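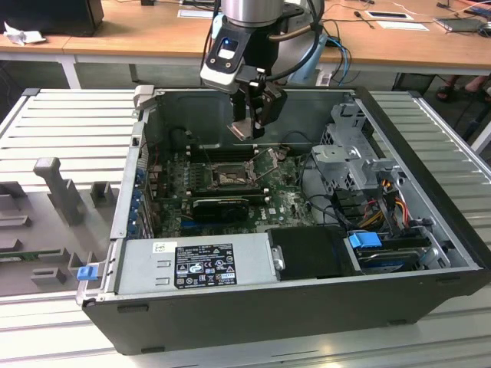 Old desktop computers are a hard test for a gripper. The parts are small, thin and packed close together, and cables get in the way of almost every move.

Mandla Kekana has spent most of his year on that problem. His shop, Trellinitz, takes in retired office machines and wants to pull the processors by arm. Since October he has run two pairs of fingers on the same wrist, one from Bimell and one from Maihi.

Each pair got 90 tries at lifting a processor out of its socket. The Bimell fingers dropped or missed 13. The Maihi fingers, which are wider and softer, lost 33, mostly when they bumped the socket lever on the way down.

"Wide fingers feel safe until you have to fit them in a case," Kekana says. "Then you spend the day moving cables."

He still uses the Maihi pair for hard drives, where the extra grip helps. Swapping them takes a few minutes and a hex key, and the controller has to be zeroed again each time.

Next he plans to try a suction tip from Jamine. He has 652 towers waiting on pallets.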